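From: Nesma Morsy
To: urnadville-preps list
Subject: Re: [urnadville-preps] Böttcher down to two?

On a November evening, Stetulska wrote:
> Has anyone heard where the Böttcher kid is leaning? My
> brother-in-law says it's down to two schools and that he wants
> to go wherever Fliltis goes. I have a hard time buying it. Kids say
> that stuff in October and then signing day comes and they're
> a thousand miles apart. Also, is he really a running back at the
> next level? I only saw him once and he looked more like a
> slot guy to me.

Oh, I'm so glad you asked, I've been dying to talk about this one!

First the package deal. I think it's real, or at least realer than most. Those two have played together since flag football, they took the same three visits, and they sat next to each other at the basketball opener wearing the same school's hoodie (I won't say which, half of you saw it anyway). Fliltis told the paper they'd "like to keep it going." That isn't a commitment, I know. But Fliltis has the earlier offer and the coaches who want him badly, and if he goes first I'd bet my season ticket that Böttcher is a week behind him.

Now, the running back question. You must have caught him in the rain game, when they split him out all night with the backup quarterback in. Go find the second half against the Catholic school. He had 1,130 yards on the ground this year and 539 of those came in the last four games, after the left side of the line finally got healthy. The 95-yard run is the one everybody posts, and yes, it's a beauty, but watch the drive right before it! Eight carries, nothing longer than nine yards, and he's falling forward on every single one. That's a back. He catches it well enough that somebody will use him in the slot some, and good for them.

What I'd worry about is pass protection. He ducks his head. A college staff can fix that in one spring if he wants it fixed, and everything I hear from the weight room says he does.

The announcement is in the school gym at 2:30, doors at 2:00. It holds 800 with both sides of the bleachers pulled out, and they're only pulling out one, so get there early if you want to sit. Park behind the bus lot. The front lot will be full of band trailers.

I'll be up in the top row with the stat book. My write-up of the playoff loss is on the list page too, for anybody who can stand to relive it.

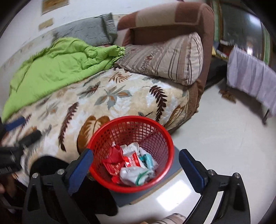

Wrappers in the red wastebasket, leafy blanket behind

One more thing, for whoever has the film from the second Böttcher touchdown in the semifinal: can you check who threw the block at the corner? I have it down as number 62 but the pulling guard wears 66, and I'd love to give the right kid his credit before I send the season totals in.

Nesma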